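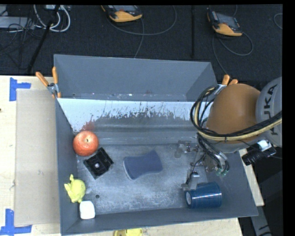 Orkstead Newcomer Legal Access Program
Progress report to the Berhe Fund, second reporting period

1. Status

The program is on schedule in two of its three work areas. Screening and work permit assistance are at or above plan. Asylum case preparation is behind plan, for reasons given in section 3. Spending is within the approved budget, and no transfer between lines is requested for this period.

2. Intake and screening

Staff completed 409 screening interviews during the period. Each interview follows the revised form agreed with the Fund at the start of the grant: manner and date of entry, prior contact with immigration authorities, family members in the country, pending deadlines, and any history of arrest. Interviews are held at the Orkstead office and, two evenings a month, at the Skunon branch.

The share of people who arrive with a hearing notice already in hand has risen since the first period. Many of these notices list an address the person has since left. Staff now check the hearing date through the court's automated system before the interview begins and file a change of address form on the same visit. This adds time to each appointment. We have lengthened the standard slot to 40 minutes and reduced the number of slots per session to match.

3. Asylum case preparation

The plan called for full preparation of 89 asylum applications by the end of the period. Nearly 40 have been filed. The remainder are open at different stages, most of them waiting on documents from abroad or on certified translation.

The main cause of the delay is translation. The vendor named in the proposal stopped taking work in two of our languages in September. A replacement was found, but turnaround is slower and the per-page rate is higher. The one-year filing deadline has been treated as the controlling date in every open case. Cases close to that deadline were moved to the front of the translation queue, and no deadline was missed in the period.

A second cause is staffing. One accredited representative position was vacant for part of the period. It has been filled – the new hire carries a reduced caseload until accreditation transfers.

4. Work permits

Renewals make up the larger part of this work. Errors on first-time applications fell after the checklist was rewritten in plainer language and printed in large type. The most common remaining error is an incorrect eligibility category. The checklist now shows the categories next to the documents that support each one.

5. Case records

Migration to the Flostico case system is complete for all files opened under this grant. Older files remain in the previous database in read-only form. Two problems are open: duplicate records where a name has been spelled more than one way, and reminder messages that go out in English regardless of the language set in the file. The first is being corrected by hand. The second has been reported and has no fix date.

6. Changes requested

We ask the Fund to approve a revised target date for the asylum filings, moving it to the end of the third period. The total number would stay the same. We also ask for written confirmation that interpreter travel to Skunon may be charged to the outreach line.

7. Next period

Work will center on the open asylum files. Screening will continue at the current rate. A short guide to hearing notices is in draft and will be sent to the Fund for comment before printing. The financial statement and the table of outcomes by case type follow as separate attachments.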